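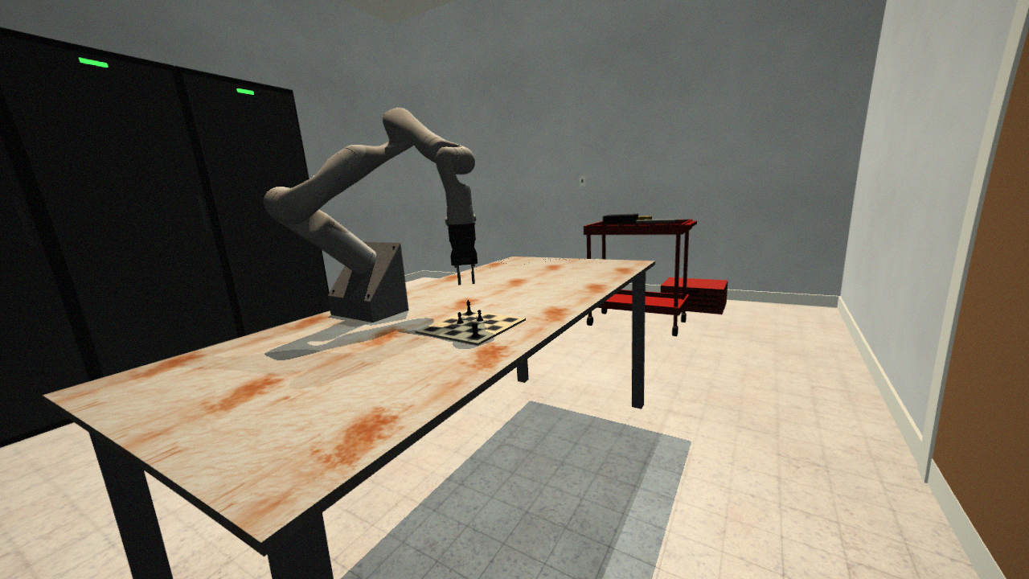

Furniture maker Vekomwood is to close its showroom in Tondlow and move all sales to its main site in Tunstall, the company has confirmed.

The showroom, on the ground floor of the old corn exchange, will shut in December. Six people work there. Four have been offered jobs at Tunstall and two have chosen to leave.

Clotilde Brunet, the managing director, said the lease was due for renewal and the new rent was more than the firm could pay.

"We looked at smaller units in the town and could not find one with a loading door," she said. "A dining table does not go up a staircase very easily. Tunstall has the space, and customers can see the workshop while they are there."

Vekomwood makes tables, benches and shelving and has traded in Tondlow for 11 years. It said orders already placed would not be affected and that deposits were safe. Anyone due to collect from the showroom after it closes will be offered free delivery within the county.

Up to 300 display pieces will be sold off before the move. The sale will open at 9am each day and goods must be paid for and taken away by the buyer. Marked and worn items will be priced separately and cannot be returned.

The news has worried other traders in the corn exchange, where two units are already vacant. Necati Gündoğdu, who runs the café next door, said people choosing furniture often spent a whole morning in the building.

"They come in, they have a coffee, they argue about chairs, they go back and look again," he said. "That is good trade for me. I would like to know what the landlord plans to put in there."

Dater, the letting agent for the building, said the unit would be advertised shortly at 154 square metres, with the option of splitting it in two. Callum Fothergill, of the agent's Tondlow office, said there had been interest from a gym and a carpet shop but no offer had been made.

Town councillor Elsa Salminen said she had asked for a meeting with the owners about rents. She also wants the bus to Tunstall to stop nearer the Vekomwood site — the present stop is on the far side of the bypass.

The Tunstall showroom will stay open during the move, although part of the car park will be closed to customers.

Share this story
14 shares | 9 comments

More local news
Bypass resurfacing put back until spring
Tondlow library to open later on trial
Callum Inskip named head at Tunstall primary
Swimming club raises £3,000 for new lane ropes

Get the day's stories by email. Sign up to our newsletter. You can unsubscribe at any time.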